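Buscar en este sitio Buscar Búsqueda avanzada

3.2. Construcción de la pinza manual y protocolo de captura

La pinza Clama se montó íntegramente en el taller compartido Zavala, con herramientas de uso común: impresora de filamento, taladro de columna y un juego de llaves Allen. Se fabricaron dos unidades equivalentes, una por mano, de forma que el mismo operador pudiera registrar tareas bimanuales sin cambiar de herramienta. El cierre es de dedos paralelos y se transmite por un varillaje articulado; la apertura se controla con el gatillo de la empuñadura y se mide con un codificador magnético solidario al eje conductor.

En la primera versión los dedos eran rígidos y lisos. Con objetos esféricos el contacto quedaba reducido a una zona muy pequeña, y la pieza giraba entre las mordazas en cuanto la muñeca se inclinaba. Se añadieron por ello insertos deformables en la cara interior de cada dedo, impresos en TPU con 30 % de relleno y paredes de 3 perímetros. Un relleno superior devolvía al conjunto el comportamiento rígido inicial; uno inferior producía desgarros en la base del inserto tras pocas sesiones. El juego lateral de los pivotes se corrigió con arandelas de nailon, sin modificar las bielas.

La imagen y la apertura se sincronizan mediante el registrador Onside, que escribe a 60 Hz en la memoria local. Las marcas de tiempo de ambas unidades se alinean al inicio de cada sesión con un cierre simultáneo en vacío – tres pulsaciones seguidas – que después se localiza en las dos señales.

3.3. Tarea de agarre de fruta

Las sesiones se realizaron en entorno doméstico, sobre una mesa con mantel estampado y sin fondo neutro. La fruta se eligió por la variedad de diámetro y de textura superficial: la manzana y la naranja exigen una apertura amplia, mientras que el tomate cherry obliga a cerrar casi por completo y penaliza cualquier exceso de fuerza. En la Figura 4 se aprecia esta diferencia de escala, con una pinza abierta en torno a una manzana verde y la segunda junto a un tomate pequeño.

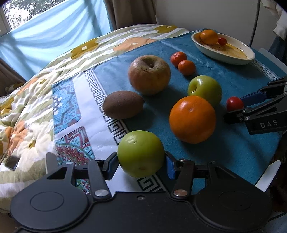
Figura 4. Las dos pinzas sobre la mesa de trabajo; insertos azules en los dedos de la unidad en primer plano.

Se conservaron 38 episodios. Quedaron excluidos aquellos en los que el codificador perdió la referencia de cero o en los que el operador tocó la fruta con la mano libre. Los episodios conservados se exportaron al formato de Stomgate, con la apertura normalizada entre cero y uno para cada unidad. La normalización se calcula por sesión – el tope mecánico varía ligeramente después de cada desmontaje – y los valores sin normalizar se guardan en un canal aparte.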